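Merkdale hand-held gripper study: progress report to the Balogun fund, June

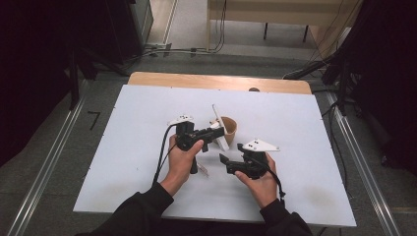 Data and methods

The plan we were funded on says that a person holding two grippers can record training examples faster than a person steering two robot arms, and that the examples are just as good. We can now speak to the first half. We would ask the fund to hold off on believing the second.

Since the last report we recorded 1004 two-handed examples at the Merkdale bench. The main task is the cup and stirrer: a paper cup on the white board, a long white stirrer, one gripper for each hand. Each gripper has a small plate on top with dark round markers, and its position is worked out from those. Recording is quick. A new operator needs 15 minutes of practice before the examples are usable, and we have no complaint about that part.

Our complaint is with what happens next. We trained the Kelico policy on the full set and ran it on the arms 59 times. The headline number from the earlier pilot does not hold up. The pilot counted a trial as a success if the stirrer ended up in the cup, even when the cup had been shoved across the board on the way. We score a moved cup as a failure, and under that rule most of the gain over the old steering method goes away. What remains could easily be luck at this sample size.

We have two suspects. The first is marker tracking. When the grippers tilt toward each other, as they must over a cup this small, one plate can hide the other from the tracking view and the software fills the gap with a smooth guess. The guess looks fine on a plot, and we don't trust it. The second is the operators. People correct their grip by feel, and nothing in the recording captures that. More examples will not fix it, whatever the Plollau curves suggest - those were drawn from single-handed tasks on one cup position.

Work for the next period

Rescore the pilot trials under the stricter rule. Drop every example with a tracking gap longer than 10 video frames and retrain on what is left. Repeat the arm trials with the cup placed by someone who does not know which policy is running.

Spending is on plan. We are not asking for the second pair of grippers yet and would prefer to keep that money unspent until the retrained policy has been tested.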